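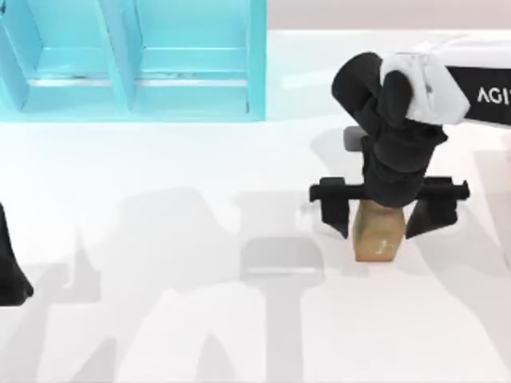 Figure 1. Two-compartment shelf on a white tabletop, rendered view.

Priltadley Toy and Book Library - Storage and Lending Renewal
Progress report to the Belkadi Fund, second period
Prepared by Ambros Eder, project lead

1. Status
The project is on schedule for the May changeover. Spending is within the approved budget, apart from the freight line noted in section 4.

2. Work completed
The full catalogue has been checked against the shelves. It now holds 1,011 items, each with a barcode and a condition grade. Items graded D were withdrawn and either repaired or recycled. The old card records were keyed in by staff and the cards are boxed in the rear office until the end of the grant.

Loan periods were standardised at 40 days for all categories except large outdoor toys, which stay at the shorter term. Members were told by letter and at the desk. Returns have been steadier under the new term, but one period is too short to draw a trend from.

The Wusaver lending software went live in the main room. Staff training took two sessions. The overdue notice template was sending blank dates and has been corrected.

3. Work in progress
Fifty-one metres of shelving is to be replaced in the main room. Wall fixings have been inspected and the north wall needs new noggins before any load goes on it. The joiner's quote has been accepted. Puzzles and board games will move to divided bays at child height, with heavier sets on the lowest level.

Ventilation in the storeroom remains poor. Vetavent has measured the airflow and recommends a larger extraction fan on the existing duct. Labour is included in their price - electrical sign-off is not.

4. Variations
Freight on the shelving came in nearly 5 per cent over the estimate. We propose to cover this from the signage line, where the colour printing cost less than allowed. No change to the grant total is sought.

5. Next period
Complete the north wall, install shelving, fit the fan, relabel all bays. The library will close to members while the main room is cleared. Approval of the signage transfer is requested before the shelving invoice falls due.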